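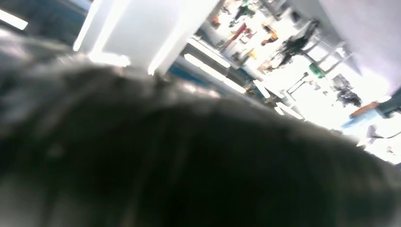 White pillar, bright lights and a bit of blue beyond.

I've been having the same friendly row with my sister for months, and it's about lighting. She likes a room dim, with one lamp in the corner and everybody squinting at their crossword. I like it bright! Properly bright, strip lights and white paint, the sort of brightness where you find the biro you lost in March.

People will tell you strip lights are for dentists. Verna Thibodeaux wrote as much in our Fothergill newsletter (a good read otherwise, even if she did go on a bit about candles), and I grumbled at it all through breakfast. Has she ever tried to thread a needle by candle? I'm past 50 and I want to see what I'm doing.

I'll give her this much, too much white on white does glare. Paint a pillar white, put a light near it and by four in the afternoon you're wishing for sunglasses. So have some colour further in. A muted teal does me nicely, on a cupboard or a wall, I'm not fussy, just something for your eyes to land on. I spent £162 on new fittings for our back room and painted one wall a greeny blue from Wornano, and I'd do it again tomorrow. My sister still brings her own lamp when she visits. She's welcome to it, as long as the big light stays on.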